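Notebook home | Entries | Wash tests | Dye book | Search

6 September 2023 – Joritside workshop

Shrinkage of the white cotton, second round. In June we washed the first pieces from the Grollport roll and I did not trust the result, because I had measured them too soon after ironing. So I repeated everything from the beginning.

I cut 7 squares along the length of the roll and marked 100 mm lines with the thin laundry pen, both in warp and in weft. The cloth was left overnight on the long table before marking. Wash at the usual warm program, no softener, then dried flat. I also weighed the full remaining piece before cutting – 326 g.

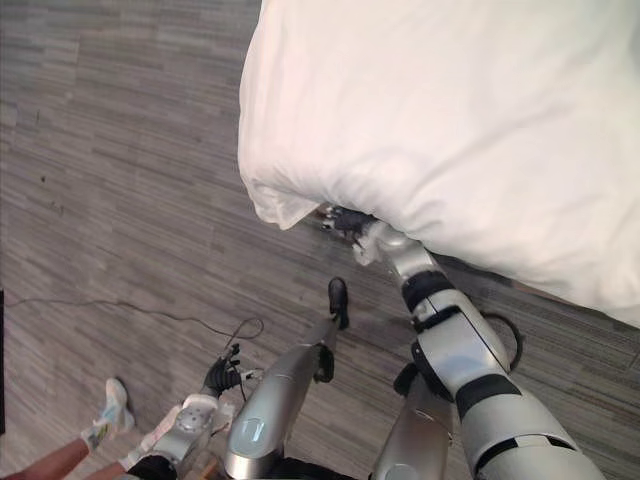
Gwilym Vaughan
Textile technician, Rekalness

The warp lines came out shorter than the weft lines in every square, the same as in June, but the difference is smaller now. Square 4 is strange. Its marks are blurred and I read them two times with different answers, so I put it aside and will not use it in the mean.

Arwel Humphreys asked if the size of a duvet cover should be cut with extra only in the length. I think yes, but I would like to see a second wash before we change the pattern. A cover which is tight at the corners pulls the filling into lumps, and the customers of Rosser complain about this more than about the color.

To do: wash the same squares again, new pen, ask Grollport if the cloth was pre-shrunk. The steel ruler is in the drawer under the scale – please put it back there after use.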